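4. Adding a series to your watchlist

Istum keeps one watchlist per profile. Reality and dating series are grouped by season, so a series with many seasons takes up one line on the list.

1. Open Istum and select your profile.
2. Select Search and type the name of the series, such as Cladeden.
3. Select the season you want, then select Add.
4. To follow a cast member across other shows, open the Cast tab and select Follow.

Note: A watchlist holds up to 200 titles. Cast members you follow are counted separately, up to 100.

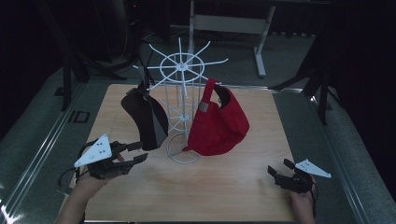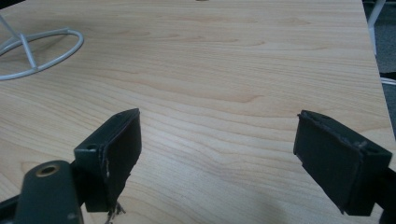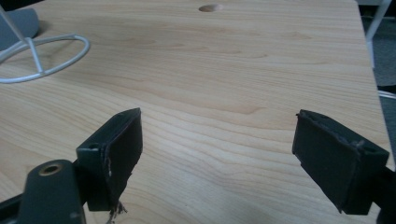

5. Select Settings, then Spoilers, and choose Hide Results. Episode titles and cast exit dates are hidden until you mark the episode as watched.
6. Select Save.

Caution: Clearing the watch history removes all episode marks for the profile. They cannot be restored.

4.1 Reunion specials

Specials are listed after the last regular episode. The Daltach reunion is split into 2 parts, and each part must be marked separately.

If a special is missing, select Refresh Listings. Specials added before August may appear under Extras.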